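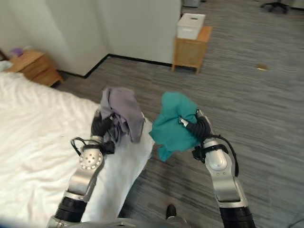

Home Projects Gallery Parts list Guestbook

Virkby learns the laundry: a build gallery
By Veronika Pálfi
March

Hello, and welcome to what has become a rather long page! Virkby is a two-armed robot that I've been putting together in the evenings, partly at the shared workshop in Triltemstead and partly at home, where the carpet gets less sawdust on it but my family gets more noise. The plan is for Virkby to sort and fold small pieces of laundry on a bed. Sorting is coming along nicely. Folding I would call a work in progress, and the picking up and holding part (which I had penciled in for one weekend) has eaten most of the winter.

Click any thumbnail for the larger version. I've kept them more or less in build order, except where I found a better one later and squeezed it in.

The workshop bench, first evening
All the arm parts laid out before I'd put a wrench to anything. I wish I could say I stayed this tidy. The silver sections needed a good wipe down, and I spent a very happy hour with a rag and the radio.

Shoulder bearings
These came from Schouten, who were kind enough to swap the first set when I ordered the wrong size, and then kind again when I did the very same thing with the second. If you're following along, measure the shaft and not the old bearing.

First wrist together
I was so pleased with this one that I carried it around the workshop to show people, including a man who had only come in to use the band saw. The bolts go in finger tight all the way round first, and then you tighten across the circle, a little at a time, or the cap sits crooked and you get a tick at every turn.

Cable trouble
My first try at routing the cables was very neat, and far too short. The elbow straightened, the plug came out, and the hand went limp with my good scarf in it. Leave a proper loop at the wrist, bigger than looks sensible, and check it with the arm at full stretch before you tie anything down.

The hands
Black, segmented, and the best thing I bought. They were 400 for the pair, secondhand, from a woman clearing out her garage, and she threw in the spare fingertips. I did try printing my own before that and there's a drawer full of the results, which I can't bring myself to throw away.

What it has cost so far
Not the prettiest entry in the gallery, only my notebook page, but people keep writing in to ask. The running total is 1,940, and that counts the hands and the bearings but leaves out tea, gas, and the second set of hex keys I bought when the first set was in my coat pocket.

Controller board
A Zovden board, mounted on a scrap of shelf. It runs both arms and has been very patient with me. I lost three evenings to a loose ground wire before I thought to wiggle it, and I'm told by everyone at the workshop that wiggling is step one.

Moving home
Getting the whole thing up the stairs was a two-person job, plus my aunt on the landing giving directions. We took the arms off first. Please take the arms off first.

Practice with cloths
Once it was standing by the bed I started with cleaning cloths in different colors, and they make very good stand-ins for socks and T-shirts. A cloth never lands the same way twice, so the hand has to get hold of it however it happens to be lying. I've logged about 4,000 grabs by now, a good many of them in my dressing gown before work, and the early ones are painful to read back.

Both hands at once
This took some nerve! The arms want to meet in the middle, and for a while they would knock knuckles every time they came up together. I slowed the lift right down and told each arm to keep to its own side until the other one has stopped. It looks a bit like two polite people at a doorway, but they don't bump anymore.

Grip settings, the messy chart
The grip is set to 40 percent of full for thin cotton. Higher than that and the cloth comes up bunched in a tight ball that takes ages to shake out, and lower than that you'll be picking it up off the floor yourself. Towels want more, and I'm still fiddling with that.

Next up is laying a cloth down flat, one edge first, and after that a single fold in half. I'll add new pictures at the bottom as I go. If you've built something similar and have got past the flat part, please do leave me a note in the guestbook, with as much detail as you can stand to type.

Back to Gallery Next album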